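Rerkel Robotics Club: frequently asked questions

Who can join?
Anyone aged 16 or over. No background in programming is needed. New members spend 2 sessions watching and labelling before they record anything.

What do members do in a session?
They record everyday handling tasks with a hand-held gripper. The set for this term, Wako, covers household items: bottles, cloths, balls. Each item is handled in several positions, and a bottle is gripped high up as well as round the middle.

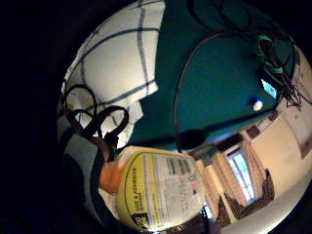

Do I need my own equipment?
No. Grippers, cables and markers belong to the club. Cable ties stay on the coils between takes.

Where do you work?
On any flat surface large enough for the task. A pool table is acceptable: the felt gives an even background, and the cushions stop anything that rolls. The marker on top of the gripper must face the fixed camera.

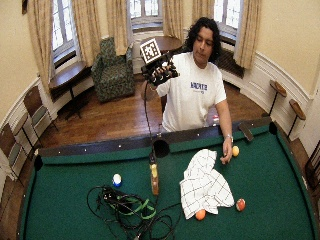 Items go back to their starting places before the next take. Keep the free hand still once recording starts.

How long is a take?
No longer than 72 seconds. Longer takes are split at upload.

Is there a competition?
Yes. Teams of up to 6 enter the Milirness Cup in July. Entries close at 7 pm on the last day of June.

Who do I contact?
Vaida Luik, club secretary, at the Rerkel desk.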